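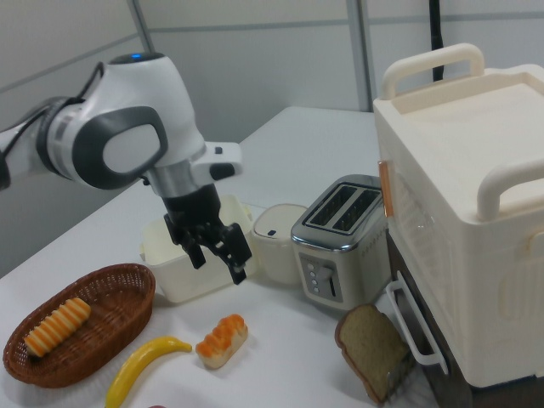

In Praise of the Slow Breakfast

When I moved to Nadgate, I was surprised by how people here eat in the morning. They eat standing, they eat in the car, and on the 519 bus I have seen a man finish a bowl of cereal between two stops. I don't want to laugh at him. For my first two years in this country I did the same with a roll from the Kontogiannis bakery, and I thought it was a sign that I was becoming a serious worker.

My opinion today is that breakfast should be eaten sitting down, at a table, with at least one other person if there is one in the house. I know that for many people this is difficult. A nurse who starts at six cannot wait until her children wake up. But most of us do not start at six. We start at nine, and we give the time before it to the telephone.

In Wuden, where I grew up, the table was small and the bread was often from the day before. My mother did not ask us if we had slept well. She cut the bread, and after some minutes somebody began to complain about something, and in this way she learned what was going on in our lives. I have tried to have the same conversation with my own children in the evening, and it does not work so well. In the evening they are tired and already have their answers prepared.
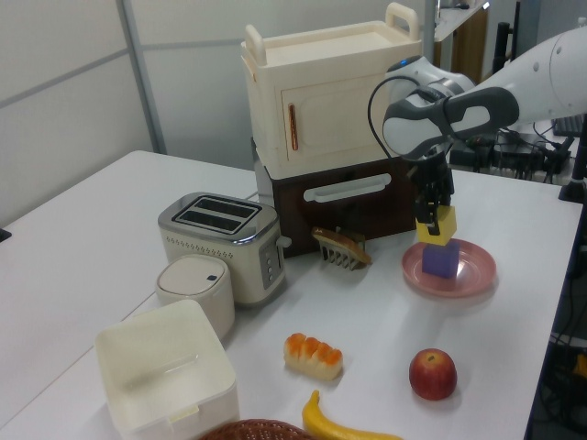

Toy kitchen pieces and play food, with a pink plate.

There is also the question of money. Last month I added up what our family had paid for coffee and pastries on the way to work and school since the winter, and the sum was $1,205. I could not remember the taste of one of them.

Some readers will answer that the school in our neighborhood already gives breakfast, and that it is a good one. I agree, and I would be angry if it was taken away. A child who is hungry needs food first, and my ideas about tables can come later. Still, the school gives them 11 minutes for it before the bell, and I would like the principal to think about this number.

We now get up at half past six, except on Monday, when my husband has the early shift at Oken. My son still arrives last and says very little until he has eaten his second piece of toast.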